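15 Jul 2022

Well, I finally did it, diary. After reading reviews until my eyes crossed, I ordered the clip-in extensions from Kandness, the 20 inch ones in the color they call Toasted Almond. I was so close to getting Stusow again (the set I wore to the December party), but those shed all over my black coat and I was picking hairs off the collar for weeks.

The box came this morning and I had it open before my coffee was done. The color is nearly perfect! A tiny bit warmer than mine at the roots, but once I mixed them in and stood by the window I couldn't tell where I stopped and the hair started. They feel heavier than I expected, though – my scalp was sore by lunch, so I think I put the top row too close to my part.
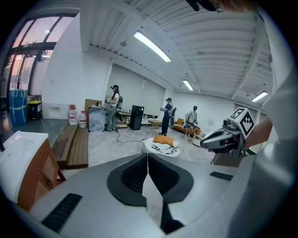 Wash night

I know, I know, you're supposed to wear them a while before washing, but they had that factory coating smell and I couldn't stand it. I used the Kinoshita shampoo in lukewarm water, squeezed (no rubbing!) and laid everything flat on a towel. Then I went over the ends with the Rovport conditioner, which smells like pears and costs way too much for such a small bottle.

One weft had a loose clip, so I sewed it back on with brown thread. My stitches are ugly but they'll be under my hair anyway, so who cares.
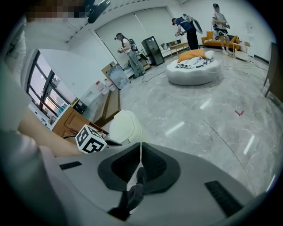 Where was I – oh, the trimming. The ends are very blunt straight out of the box, and mine are all layers, so I want to take off an inch and point-cut the rest. I watched two videos and now I'm scared of my own scissors. Maybe I'll clip in just the bottom rows and ask at the salon what they'd charge to blend it.

Still haven't decided about curling them. The little card says to keep the iron low, and my old iron only has hot and hotter. I might try the overnight braids first and see what I wake up to. Everything's still on the towel and I'm going to bed with my real hair in a bun. Need to buy a wide-tooth comb tomorrow, and more brown thread.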